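Intro to Robot Manipulation: Handout 5, Pick and Place
Posted 2019-04-10 by Štěpánek
Filed under: Course Materials, Lab Handouts
Last updated: November

Read this before you come to lab. The exercise is a two-object pick and place using the left arm. The right arm stays parked with its gripper open and clear of the table.

Setup

Put the mug at the back left and the purple dish near the middle. One pumpkin goes to the right of the dish and the other at the front left. Keep both within reach of the grippers. Load the Plostier project and check that the speed limit is set to 20 percent. Leave it there until your first clean run.

Procedure

1. Move to the pre-grasp pose above the front left pumpkin.
2. Close the fingers around the sides. The ribs are uneven, so rotate the wrist if the grip slips.
3. Lift 8 cm before any sideways motion.
4. Move over the dish, lower, and open.
5. Back the arm out along the same path. Do not swing toward the mug.

Record 5 runs per pair. A run counts if the pumpkin ends up inside the rim and the mug has not moved. Log failures too, with the step number where the run went wrong.

Grading

The lab is worth 100 points: 20 for the log sheet, the rest for the code and the written answers. Upload everything to the Boletari folder for your section. 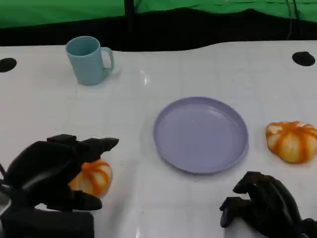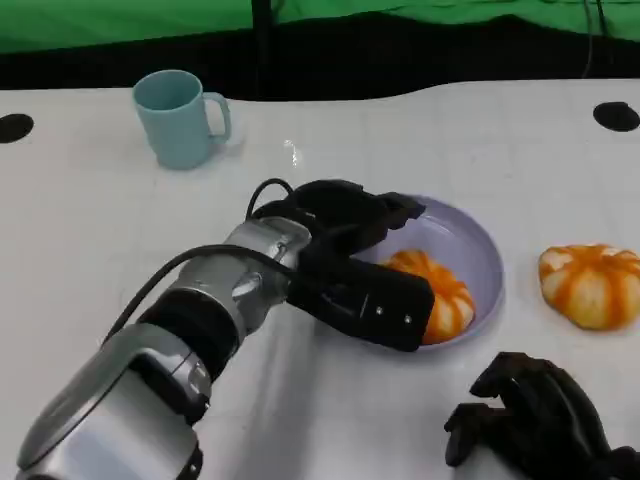

Fig. 5. Pumpkin held in the left gripper (first picture); gripper over the dish with a pumpkin in it (second picture).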